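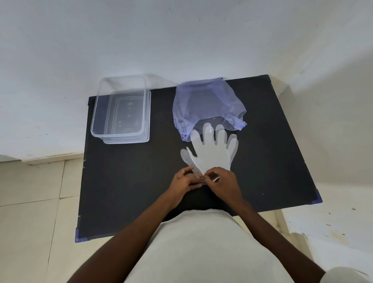
ネット販売支援事業 中間報告

提出日:2020年10月15日
提出先:Helville商工振興基金 事業担当 Benoît Marchal様
報告者:Listis事業推進係 Marthinus Moodley

1. 対象期間の状況

今期は、HelvilleとPlemvilleの小規模店舗を対象に、通販サイトの開設、商品ページの作成、メール配信の三つを進めた。前回の報告で遅れていると書いた決済まわりの設定は、参加店舗すべてで完了した。メール配信は計画より三週間遅れている。理由は3に記す。

参加店舗は30店で、期首から増減はない。食品、雑貨、衣料の順に多く、サービス業は二店のみである。Plemville側の店舗は通信環境が不安定なところがあり、商品写真の登録を店内で行えず、当係の事務所に来てもらって作業した例があった。

2. サイト開設と商品登録

共通の通販サイトに登録した商品は、今期末で757点になった。登録作業は各店が行い、当係は文章の直しと分類を担当した。店によって進み方に差があり、早い店は初回の講習の翌週に登録を終えたが、期末になっても五点に届かない店が四店ある。この四店にはZodwa Mnguniが個別に訪問を始めている。

商品説明の書き方については、当初配った手引きが長すぎるという声が多かった。十二ページを二ページに縮め、記入欄を埋めればそのまま掲載できる様式に変えた。変更後は差し戻しが減り、登録から公開までの日数も短くなった。

検索経由の訪問は、店名での検索が大半を占める。商品名や用途で探して来る人はまだ少ない。商品名に型番や社内の呼び名をそのまま使っている店が多いため、買う側が使う言葉に直す作業を次期の前半に行う。たとえばAdams通りの金物店では、棚の管理番号が商品名の先頭に入っていた。これは店主の了解を得て修正済みである。

3. メール配信

配信の同意を得た登録者は2,400人になった。各店の店頭で集めた用紙と、サイト上の申込欄からの登録を合わせた数である。店頭の用紙は手書きで、読み取れないアドレスがかなりあった。確認の電話と入力に時間がかかり、初回の配信が三週間遅れた。用紙による受付は今期で終了し、次期からは店頭でもサイトの申込欄に直接入力してもらう。

初回の配信では、件名に店名を並べた版と、季節の商品を一つだけ挙げた版の二種類を送った。開封は後者のほうが多かった。ただし一回だけの結果なので、今の段階で方針を決めることはしない。あと三回同じ比較を行い、最終報告に載せる。

配信停止の申し出は少数あり、いずれも当日中に処理した。停止の手続きがわかりにくいとの指摘を一件受け、本文末尾の案内文を書き直した。

4. 広告

検索広告の試行は、食品を扱う六店に絞って行った。一日の上限額を低く抑え、配送できる地域だけに表示されるよう設定している。運用はDezső Oláhが担当した。注文につながったのは焼き菓子と保存食で、生鮮品はほとんど動かなかった。送料が商品代に対して高くなるためと思われる。

動画広告は見送った。撮影と編集の見積りが予算の枠を超え、店側の準備も整っていなかった。浮いた分は下記6のとおり、講習の追加に回したい。

5. 講習

店主向けの講習は一回90分で、今期は八回開いた。うち三回はオンラインで行った。オンラインの回は遠方の店から好評だったが、画面の共有がうまくいかず、操作の説明が途中で止まることがあった。次回からは操作手順を事前に紙で送る。

講習後の質問は、返品の受け方、在庫数の更新、写真の大きさに集中している。講師のIvars Lepikが回答をまとめ、参加店だけが見られるページに載せた。質問が来るたびに追記している。

6. 予算と変更のお願い

支出は計画の範囲内に収まっている。人件費は入力作業が増えた分だけ上回り、広告費は動画を見送った分だけ下回った。内訳は別紙の表に示す。

広告費の残額を講習費に振り替えることについて、承認をお願いしたい。認められた場合、在庫管理と返品対応の講習を二回追加する。会場はHelvilleの一か所、もう一回はオンラインとする。

7. 次期の予定

11月の前半に商品名の見直しを終え、後半に二回目の比較配信を行う。登録の遅れている四店については、同月末までに各店十点の公開を目標とする。届かない店には、当係で写真撮影まで引き受けるか、参加の継続を含めて店主と話し合う。

アクセス解析の設定に一部漏れがあり、携帯端末からの注文が正しく集計されていない期間がある。復元できる分は注文記録と照合して補い、できない分は欠測として最終報告に明記する。

別紙:支出内訳表、参加店舗一覧、講習実施記録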